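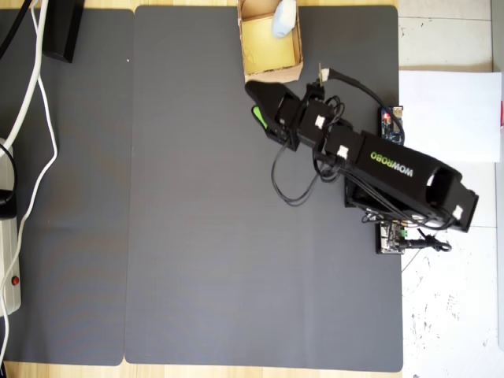

How often must this checklist be filled in when we compare grippers?
Once before every session, and again each time the fingers or the controller are changed.

Gripper comparison, Barroso fingers and Breron fingers
Bench inspection, Jollbridge workshop, Thursday

1. Base of the arm is fixed and does not rock. OK
2. Cables are outside the reach of the arm. OK, with comment.
Comment: the arm was moved slowly by hand to both ends of its travel before the power was given.
3. Finger pads are clean and sit firmly. OK

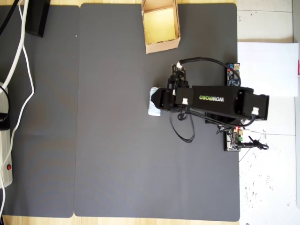 Item 4: WOWROBO arm holding the blue and white test piece.

4. Test piece is held for 300 seconds without slipping. Barroso OK, Breron to be repeated.
Comment: the Breron run was stopped too early by my mistake, so I did not write a result.
5. Controller log is saved. OK
Comment: the Tarex log has 2,392 lines. Please do not delete the old one, I still need it for

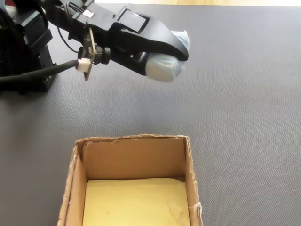 the comparison in May.

6. Camera lens is clean and the screws of its holder are tight. OK
7. Box stands inside the working area. OK
Comment: if somebody moves the box, the positions must be taught again, also when the 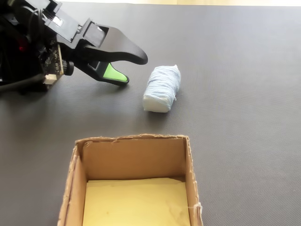

difference looks very small.

8. Stop button tested two times. OK
9. Power switched off after the session. Not yet signed.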